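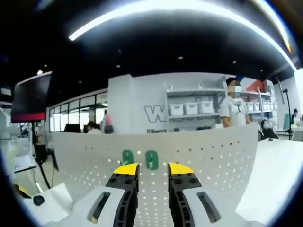 The Renewal Clause

The Kotari Fund had supported the veterans' health network for four years, and the agreement ran out at the end of July. The deputy director of programs started on the renewal in May. The form had 51 fields. Field nine asked for the number of knowledge products delivered to date.

She had 422 on her list. The fund's definition excluded conference posters, which brought it down to 161. She entered 161 and saved the file under a new version number.

The Drikura office shared a floor with a dental billing company. At five the billing people left and the ventilation shut off. She usually stayed until seven with the door propped open.

Field 22 asked for one instance of research that had changed practice. She chose the Margaritis sleep study. It had enrolled former infantry with chronic insomnia, and its intake questionnaire was now used at ten clinics. She wrote two paragraphs and attached the questionnaire as Appendix C.

The program officer called the next morning.

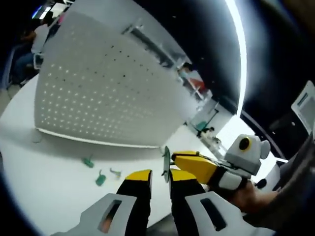 "Which clinics are still using the questionnaire?"

"All ten, as of the spring report. Tano uses the short version."

"The short version wasn't validated."

"It was validated in the second year. The paper is in Appendix D."

She heard pages turning. The officer said the fund was moving toward outcomes – fewer products, more evidence that somebody slept better. The new agreement would have a clause about it. The draft clause arrived at noon and was a page and a half long.

She read it twice. It required a follow-up of every enrolled veteran at 24 months. The study had budgeted for 12. She opened the spreadsheet and added a coordinator at half time, then mileage, then postage. The total went over the ceiling. She took out the mileage.

Her father had been in the first group enrolled. She had declared it on the conflict form and had never looked at his file. On the phone he talked about the garage roof and what he was paying for gutters. He had mentioned the study once, to say that the parking was good.

At six she called the clinic lead in Tano, who was still at her desk. 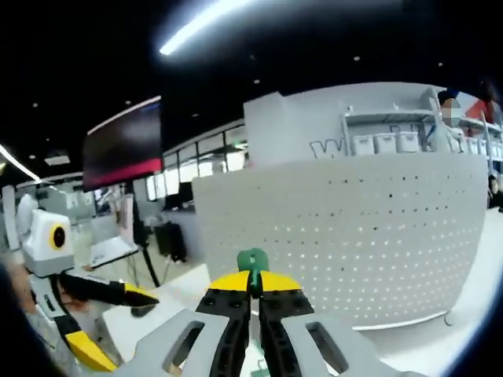

"What happens to the people past 12 months if we don't sign?"

"They stay on the clinic list, but the calls stop. We don't have anyone to make them."

"How many pick up now?"

"Most of them. Some call us first if we're late."

She thanked her and went back to the budget. She moved the annual workshop online, which freed up the room rental and the catering, and put the mileage back in. The total came in under the ceiling by the price of a printer. She initialed the clause, scanned it and sent it to the fund.

Then she called her father. It rang six times. He had been asleep in the chair, he said, and what time was it?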